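Robot club thread, as promised! Twelve weeks in and our two-armed beast (we call it Nava) has finally moved on from foam blocks to kitchen stuff.

The task for the Sketov student challenge is simple on paper – do a small kitchen job with both hands, no human help. You get 100 points for a clean run and lose a chunk every time someone hits the big red button. I have hit the big red button a LOT.

Left hand is silver, right hand has black fingers, and getting them to share a worktop is most of my life now.

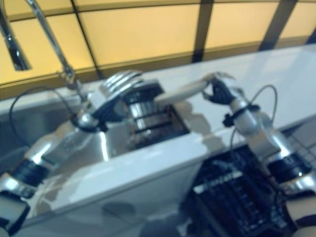 Kazimiera Kwiatkowski replied that her team gave up on two arms at once and just move one, then the other, and their scores went up straight away. Bit gutted I didn't ask her in December!

So tonight we're trying it her way. Ratree is rewriting the timing bit and I'm going through 1,710 lines of log looking for the moment it all goes wrong (tea is on).

Will post our practice score tomorrow, even if it's rubbish.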